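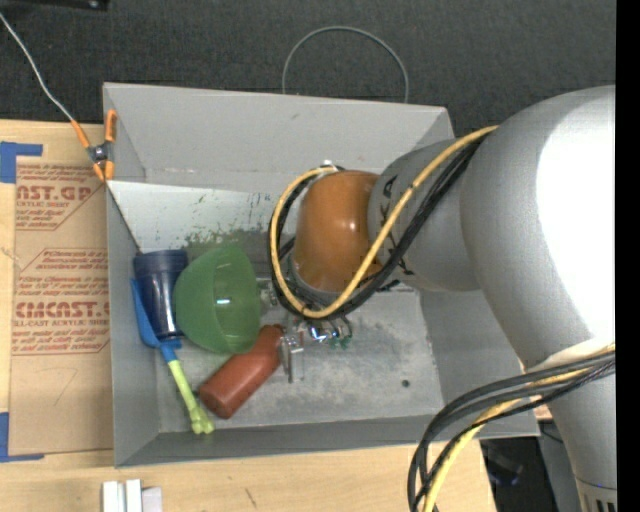 A grey bin on a light wooden tabletop, with a green bowl on its side among the contents.

Every house I have lived in has had a bin like this one. It is grey, it has sloping sides, and it holds whatever did not have a place when somebody needed the bench clear. I have come to think it is the worst thing we own, and I would like to argue for getting rid of it.

The case for the bin is well known. It is quick. Visitors are at the door, the table has a bowl and a bottle on it, and ten seconds later the table is clear. The storage chain Ovside sells a tub of this sort for $27 and calls it a catch-all in the catalogue. I have bought two.

The trouble starts the next morning. A bowl put away in a cupboard is stacked with other bowls and can be found in the dark. A bowl put in a deep bin tips over, because the sides slope and the floor is narrower than the top, and it then takes up the room of three bowls. Small things slide underneath. A bottle goes in next to it and the whole lot has to come out again before anyone can have breakfast.

I kept a tally for 53 days last autumn, finishing in May. I wrote down each time someone in our house went to the bin for one item and had to move others to reach it. I will not pretend this was science. It was a sheet of paper on the fridge and my family stopped filling it in properly after the second week. Even so, there were 200 marks on it by the end, and most of them were for kitchen things that had a perfectly good shelf less than two metres away.

People who like bins tell me the answer is more bins, with labels. Our council library in Clembridge ran an evening on home organising and this was the main advice given. I tried it. We had one for plastics, one for bottles and jars, and one for odds and ends. Within a month all three were for odds and ends. A label tells you what should be in a tub, and in our house it was read mainly by the person who wrote it.

What has worked better is a shallow tray. It holds perhaps five or six things in a single layer. Everything in it can be seen from standing height, and when it is full it is plainly full, so somebody has to deal with it. Ours is a Kinari baking tray with a bent corner. It looks untidy, and I have decided that this is in its favour. A deep bin lets you believe the job is done.

I accept that there are exceptions. Toys are happy in a bin. So are balls, dog leads and anything soft. Camping gear needs one for the boot of the car. If you live in a small flat with no pantry you may have no choice, and I would not lecture anyone in that position. My complaint is with the bin that sits in a kitchen full of cupboards and does the work the cupboards were built for.

There is also the matter of breakages. Bowls and glassware do badly when they are dropped in on top of one another. We lost a Mnguni serving dish that way, a wedding present, when a full bottle of cordial was put in above it. On a shelf it would have lasted another twenty years. Plastic survives, but it comes out scratched, and a scratched bowl never looks clean again no matter how long it soaks.

So my suggestion is a modest one. Tip the bin out on the table tonight. Put the bowls with the bowls and the bottles with the bottles, and throw out the lids that fit nothing. Then take the bin out to the shed before anyone has a chance to put something in it. Ours went out a fortnight ago and has potting mix in it now. The bench is messier than it was, and I can find the green bowl.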